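Home Features Reviews Workshop Back Issues Subscribe

The Finger Test

Two grippers, one arm and a tub of foam letters in a converted print shop in Brendudbridge

Rajkumari Chaturvedi keeps her gripper fingers in a fishing tackle box. There are long ones, short ones, fingers with ridges, fingers wrapped in tape, and one pair she cut down with a hacksaw and refuses to throw away. When I came by in August she had the whole box open on the bench and was trying to decide which pair deserved the first run of the day.

I have written about robot arms for this magazine for seven years, and I still get a little thrill when somebody hands me the controller. Chaturvedi and her bench partner, Tin-yau Hung, run a two-person shop called Sunside, and they spend most of their working hours finding out which parts are worth bolting to the end of an arm. Their customers are small outfits that pack, sort and kit things by the trayful. Those customers want to know one thing: will it pick up my stuff?

So Sunside tries to be difficult. The standard test used to be wooden blocks, and every gripper passed. Then Hung bought a tub of foam alphabet letters, and the scores fell through the floor. Foam squashes. It's light enough to skid away if one finger touches first. An "o" has a hole in it, an "s" has no straight sides anywhere, and a "y" will swing around if you grab it by the stem. "I love the y," Hung told me. "I've lost whole afternoons to the y."

The task is simple to describe. Pick a letter off the table, put it on a plate, go back for another, and leave the ones already down where they are. That last part is the hard one, and it gets harder with every letter, as the gaps on the plate close up and the fingers need somewhere to go.

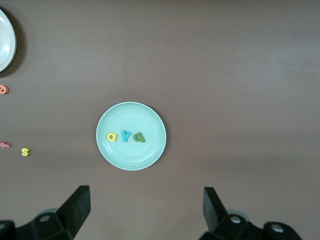
Up for comparison that week were two parallel grippers. The Fuvia is the cheaper of the pair at $399, with a short stroke and a very direct feel. The Dhillon opens wider and moves more gently near the end of its travel, and it costs enough more that Chaturvedi made a face when I asked. Each got 300 picks on the same arm, with the same wrist camera and the same controller, so that only the hand changed.

I expected the Dhillon to walk away with it. On the open table it did, more or less. Its slow final close is lovely to watch, and letters that shot out from under the Fuvia just sat still and let themselves be taken. With the fingers wide you can come down over a tilted letter without fussing over your angle, which is a gift when you're new at driving the thing (I am always new at driving the thing).

Then we got to the plate. The Dhillon's fingers are thick through the base, and on a crowded plate that thickness has to fit between neighbors. I set down one letter perfectly and shoved the one beside it clear to the rim on my way out. The Fuvia, with a slimmer pair from the tackle box, slipped in and out like a pair of tweezers. I actually cheered.

"You changed two things there," Chaturvedi pointed out. She was right, and we spent the next hour putting slim fingers on the Dhillon too. That took some filing. The bolt pattern is close but doesn't quite match, and Hung ended up making a small adapter plate while Chaturvedi and I ate sandwiches and argued about foam. With the adapter on, the gap between the two grippers shrank to almost nothing.

Swapping hands, by the way, took them 15 minutes for the Fuvia and a good deal longer for the Dhillon, whose cable has to be rerouted past the wrist each time. If you change tooling often, think hard about that cable.

The camera deserves its own paragraph. Sunside mounts it low at the wrist, looking past the fingers, so both tips stay in view for the whole approach. I'd always driven from a camera up on a post, and the change is huge. From the wrist you see how far each finger is from the letter, and you can correct before you touch. What you give up is context. More than once I went hunting for a letter I knew was there and had to back the arm off to find it. Hung wants a second camera overhead. Chaturvedi thinks people should learn to drive with one first, and they've clearly had this talk before.

My own picks were dropped from the final tally, which seemed fair. Theirs will go into the buying notes Sunside sends to customers, along with the drawing for Hung's adapter. Chaturvedi is already asking around for something worse than foam. Her current favorite is cooked pasta.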